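From: Ojārs Pärn
To: Stukurmont growers and small shops list
Date: 3 Mar 2025
Subject: Re: [stukurmont] Selling loose vegetables in a very small shop

Dear Benedek, dear all,

I am sorry for the slow answer. I wanted to look in my old notebooks before writing, and they were in a box under other boxes.

Benedek Halász wrote:

> We are taking over the old bakery room at Brelura and would like to
> sell vegetables there from the end of March, loose, by weight. The
> room is narrow and has one window, on the south side. My sister
> wants everything in bags with a fixed price. I want loose. We have
> 40 households who now take a weekly box and perhaps half of them
> would prefer to choose for themselves.
>
> My questions: how do you keep leaves fresh without a cooled counter,
> how do you write prices so that people do not have to ask, and what
> do you do with the things left over in the evening? Also, is a
> sloped stand worth the money? I have an offer from Pravix but it
> is more than we planned.
>
> Benedek

I will take your questions in a different order, with the stand first, as it must be decided before the others.

The stand

I opened the shop in Lūse in the spring of 2000 with tables, flat ones, from a school that was closing. On a flat table the customer sees the first row well and the rest poorly. We made the piles higher, and then the bottom of the pile was pressed and warm. After one summer I put wedges under the back legs of the crates, and we sold the same carrots with less waste. So my opinion is yes, slope is worth money, but you can have slope without buying a stand.
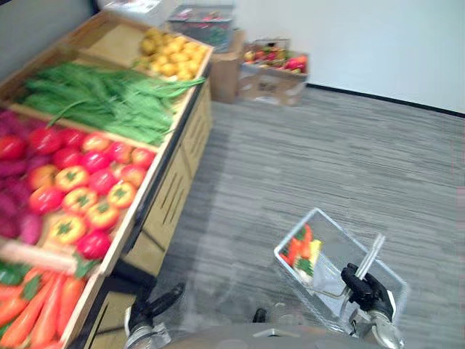
If you do buy, ask Pravix whether the bins lift out. With ours they did not, in the first version, and to clean one corner we had to empty a whole level. Ask also for the height of the lowest level. When it is near the floor, older customers do not bend for it, and you will use it only for potatoes and onions in sacks. I would also ask if the price is with delivery. In their offer to me it was not, and this was written on page 2 in small letters.

How much the bins should hold is another matter. A full bin sells better than an empty one, all of us know it, but a deep bin needs a lot of goods to look full. I put an upside-down crate in the bottom and a cloth over it. You lose nothing, and the goods underneath are not crushed. When it gets low in the afternoon, move the goods to the front edge and let the back be bare.

Handling

I disagree a little with your sister and a little with you. Things that suffer from fingers should go in bags, or in small paper trays: ripe tomatoes, spinach, any soft plum. Things with a hard skin can be loose all day. Customers will touch, and you cannot stop them, and a sign that says "do not touch" makes a shop unfriendly. I tried one for a week and took it down.

For your own people, teach them to place and not to drop. A pepper that falls from the height of a hand has no mark in the morning and has one the next day. The same for squash, which looks strong and is not.
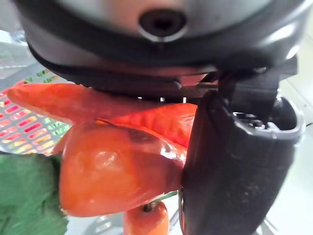 Keeping leaves fresh

With a south window you will have a problem from April, so decide now where the leaves stand. They should be as far from the window as the room allows, even if the corner is ugly. We use these rules:

1. Cut a thin slice from the stalk end in the morning, for lettuce and for cabbage of the Chinese kind. Stand lettuce in cold water for ten minutes, then let it drip well.

2. Cover with a damp cotton cloth until the door opens. A cloth which is too wet makes slime, so wring it hard.

3. Take the rubber bands off bunches which will stay overnight. The leaf under the band is always the first that goes yellow.

4. Do not put leaves beside apples or ripe tomatoes. The gas from the fruit makes them old quickly. I did not believe this before I tried it with parsley.

Green onions are easier than people think. They want to lie, not too many together, and the roots can be a little moist.

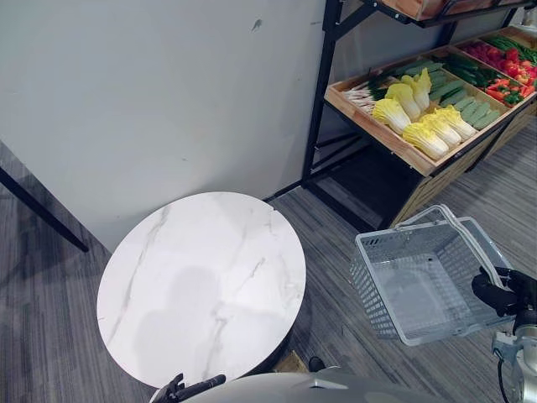 About the evening: we have a cellar, and you perhaps do not, but a shed on the north side with a closed door is good enough until May. Carry the leaves out in closed boxes with a cloth. Root vegetables can stay where they are, only covered from light. If there is frost, bring everything back in, also potatoes, which become sweet in the cold and then brown in the pan.

Prices

Write the name, the price and the unit, in this order, and make the unit as large as the price. Most of our arguments at the till were about the unit. Somebody had read the price of a bunch as the price of a kilogram. I use white card and a thick black marker. Chalk looks nice, but a sleeve takes it away.

Do not change prices during the day, except down. And keep a notebook of every price with the week. Mine has now 1209 lines, and I open it each spring before I decide on radishes.

What is left over

We have a "soup crate" by the door after four in the afternoon, one price for a bag, fill it as you like. It should hold only things you would cook yourself the same evening. What does not go is for the hens of a neighbor. Some on this list give it away free, and I understand this, but in our village people then waited for four o'clock to come in at all.

A last matter, the scale. It must be one that is approved for trade, with a valid sticker, and the customer must be able to see the display. Please check it before you open and not after.

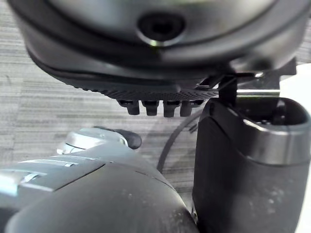 Dark gray housing, with the row of four short black pegs under it.

If you want the notebook pages for March and April, write to me off the list and I will copy them. The handwriting is bad in the early years. I would also like to hear what others do with celery, which I have never kept well for longer than two days.

With kind greetings from Lūse,
Ojārs Pärn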